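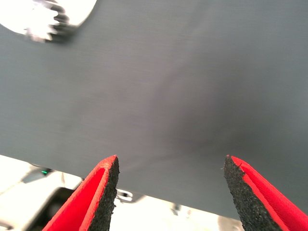 有一条审稿意见认为,末端执行器进入线缆区之前的检查不宜写成强制条款,理由是操作者在现场看得见的东西比规则能列举的多,条款一旦过细,执行时只会变成逐项打勾。意见还建议将本节并入附录,正文只保留停机条件。

本文保留该节,并对条款的强制等级作了调整。Prelteris 规程第一版中,闭合前检查共用一个等级,即“必须”,记录人员无法区分哪些项目允许带备注继续,哪些项目出现后应当退出。第二版将其分为停止项、备注项和信息项。停止项出现时,末端沿进入路径退回至准备位姿;备注项允许继续,但该段记录须带标记进入审核;信息项只记录,不影响执行。下文按视野、手指与衬垫、柔性物与线缆、相邻机构、记录与复核的顺序给出条款及其依据。

4.1 适用范围

本节条款适用于装有双指夹爪和腕部小型相机的机械臂,工作区域内存在悬置或张紧的面状物、散放线缆以及其他机构。夹爪由人员遥操作或由策略控制,两种情况下条款相同。人员徒手整理线缆、更换衬垫及设备上电前的检查由 Belmonte 站点的现场安全细则规定,本节不重复。

条款以腕部视角为主要依据。固定相机的视角在末端进入面状物下方后常被遮挡,此时腕部相机是仍能看到两指之间区域的来源。由此产生的限制也应写明:腕部相机的视野随末端移动,视野之外的物体不能因前一时刻见过而视为仍在原位。

4.2 视野条件

条款 V1(停止项):两指指尖均应在视野内。任一指尖被外物遮挡,或因相机松动移出视野,停止并退回。手指根部及外侧被画面边界截去属于正常安装结果,不计入本条。

条款 V2(备注项):两指之间的区域若因强光而失去细节,记录该段并降低接近速度。过曝区域内的低对比物体,包括浅色支架、透明扎带和白色插头,在单帧中往往只剩模糊的灰影,仅凭一帧判断该处无物是不可靠的。图 5 即本节开头所示的腕部画面,灰色面板下方的背景发白,细节很少,左下方仍可辨认一个绿色小指示灯。按 V2,这类画面应带备注。可见的指示灯不作为该区域成像合格的依据,发光点在过曝背景中比同尺寸的不发光零件容易保留下来。

条款 V3(信息项):记录画面中面积最大的均匀表面及其大致方位。均匀表面缺少纹理,对视觉里程计和深度估计均不利。规程不要求操作者判断表面材料,只要求记为“均匀面”或“有纹理面”。早期版本要求填写材料名称,审核时发现同一表面在不同记录中被写成金属、塑料和织物,该字段已取消。

V2 中“失去细节”的判定曾使用固定灰度阈值。不同相机的自动曝光策略不一致,同一阈值在甲相机上偏严,在乙相机上偏松。第二版改用两指之间区域的局部对比度,并要求连续多帧满足。阈值由各站点在标定时给出,写入站点配置文件,不写入规程正文。

4.3 手指与衬垫

条款 G1(停止项):闭合前两指应处于张开状态,且两指内侧衬垫相对。衬垫整体移位或从指面脱开,停止作业并更换。

条款 G2(备注项):衬垫尖端出现毛边或颗粒松动,允许继续,但须在本班结束前检查。粗颗粒衬垫的摩擦系数较高,其代价是边缘磨损较快,脱落的颗粒可能进入相邻机构的缝隙或连接器的插口。图 5 中两指的黑色颗粒衬垫尖端略有毛边,边缘可见细小颗粒,按 G2 记为备注。颗粒是否已脱落,单帧画面不能给出结论,须由班后检查确认。

条款 G3(信息项):记录衬垫更换的时间点。Zusard 记录工具在每段数据的头部留有该字段,填写班次编号即可,不要求填写具体时刻。

有站点提出以夹持次数代替目视检查。次数易于自动统计,但不同物体对衬垫的磨损差别很大,夹持软质线缆与夹持金属棱边不宜计入同一计数器。本文建议将次数作为提醒使用,不作为豁免目视检查的条件。

4.4 柔性物与线缆

线缆区的条款是全部规则中争议较多的部分。第一版规定“夹爪不得接触非目标线缆”。该表述在实际执行中难以落实:线缆散放时相互交叉,从画面中很难确定某一段属于哪一根,末端在接近目标的过程中又可能从其上方掠过。第二版将禁止的对象由“接触”改为“带载接触”,即夹爪已夹持物体或处于闭合过程中时,不得使手指与非目标线缆接触。张开状态下的轻微触碰列为备注项。

条款 C1(停止项):闭合路径内存在不能判明归属的线缆。

条款 C2(停止项):线缆一端通向连接器,且预定的牵拉方向与连接器的插拔方向不一致或无法确定。

条款 C3(备注项):线缆从手指后方穿过。此时手指遮住线缆的一段,被遮部分的走向由两侧可见部分推定,推定应在记录中标明。

条款 C4(备注项):面状柔性物位于手指上方或前方,其下缘与指尖的间隙较小。末端上抬前应先后退,使指尖离开下缘。

图 6 同时涉及 C1、C3 和 C4。灰色织物的下缘略高于两指指尖,浅色混凝土地面上有多根细黑线缆相互交叉,其中较粗的一根向右下方延伸,从右指后方经过,通向右侧的黑色机构。若目标为地面上的线缆,则在闭合前须先判明两指之间各段的归属;若目标为织物下缘,则 C1 按上抬路径而非地面位置判定。规程允许操作者在判定前小幅平移末端以改变视角,平移过程中夹爪保持张开。

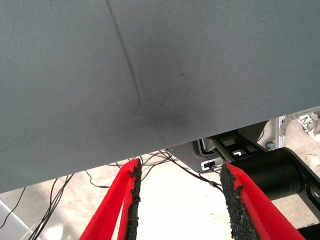

平移换视角的做法有一项附加要求:平移方向应背离最近的刚性机构。操作者的注意力集中在线缆上时,容易忽略手指外侧与机构之间的距离,而手指外侧恰好处于腕部视野的边缘。第一版未作此要求,在第二版试行期间补入,编号为 C5,等级为停止项。策略控制模式下,C5 由运动规划层以距离约束的形式实现,操作者不需另行确认。

对于织物一类的面状柔性物,规程不采用固定的间隙数值。柔性物在气流或邻近机构运动的影响下会发生摆动,静态测得的间隙在下一时刻可能已不成立。可行的做法是规定动作次序:先后退,再上抬,最后旋转。三个动作不得合并为一段插补轨迹。合并轨迹虽可缩短周期,但指尖在圆弧段内有可能勾住下缘,而此时腕部相机朝向已改变,下缘或已离开视野。

织物表面的暗斑、折痕和细小深色点,在记录中一律记为“表面变化”,不区分阴影、污迹与凹陷。区分这三者需要改变光照或进行触碰,二者均超出闭合前检查的范围。如后续任务依赖该区域的平整程度,应另设检查步骤。

4.5 相邻机构

条款 M1(停止项):相邻机构的状态未知,且末端的预定路径进入其可达范围。状态未知指控制系统未收到该机构的使能信号或锁定信号。

条款 M2(备注项):相邻机构上有可见的指示灯,但记录人员无法确认其含义。不同厂商对同一颜色的约定并不相同,绿色在有的设备上表示待机,在有的设备上表示运行。画面中出现绿灯,不得据此认定机构已停止或可以接近,状态以控制系统的信号为准。

条款 M3(信息项):记录机构上朝向末端的开口、缝隙和外露紧固件。外露紧固件本身不构成停止条件,但可能挂住细线缆,复核时应与 C3 的标记一并查看。

Kurkex 夹爪的默认急停响应为保持当前开度。在线缆区内,这一默认设置与 M1 的退回要求存在冲突:若急停发生在闭合过程中,手指可能将非目标线缆保持在夹持状态。规程要求在此情况下由人员确认后手动释放,禁止在急停复位时自动张开,避免被夹物体在无人确认的情况下坠落。

4.6 记录与复核

试行阶段共有 2032 段闭合前记录进入统计,其中 1189 段未触发任何停止项或备注项,336 段触发至少一个停止项,其余仅触发备注项。停止项中以 C1 最多,其次为 V1。由复核人员改判的停止项共 42 段,改判方向均为降级,集中在 C1 与 C3 的边界上:操作者将从手指后方穿过的线缆判为处于闭合路径之内,复核时依据相邻帧认定其位于路径之外。

上述改判不作为操作失误处理。现场判断依据的是当时可见的画面,复核依据的是完整片段,两者的信息量不同。若以复核结果追究现场的停止决定,操作者会倾向于减少停止,规则的作用随之减弱。规程据此规定,停止项的降级只用于修订条款和训练材料,不计入个人记录。

复核由两人独立完成,意见不一致时保留较高等级。复核人员可查看全部相机,但须先仅凭腕部画面作出判断,再打开固定相机的画面。两次判断分别存档。Zusard 记录工具的当前版本尚不能锁定这一次序,只能依靠操作纪律,预计在 4 月的版本中加入限制。

腕部画面应按原始曝光存档,不得为便于阅读而提亮暗部或压低高光。经处理的画面可另存为副本,文件头中注明处理方式。用于论文和培训的插图同样适用本条,图 5 和图 6 未作亮度调整。

4.7 与既有条款的衔接

站点在采用本节时,通常已有一套以固定相机为依据的检查表。两套检查表并行会产生重复项,较常见的是 G1 与夹爪上电自检重复,M1 与区域联锁重复。对此,规程允许以自动信号代替目视项,条件是该信号在闭合指令发出前的同一控制周期内有效。信号超时按未知处理,并回到目视检查。

条款的编号在修订中保持不变。被取消的条款保留编号并注明取消的版本,新增条款在相应组别的末尾续编。旧记录中的标记由此可以直接对应到当时生效的条文,跨版本统计时不需另建对照表。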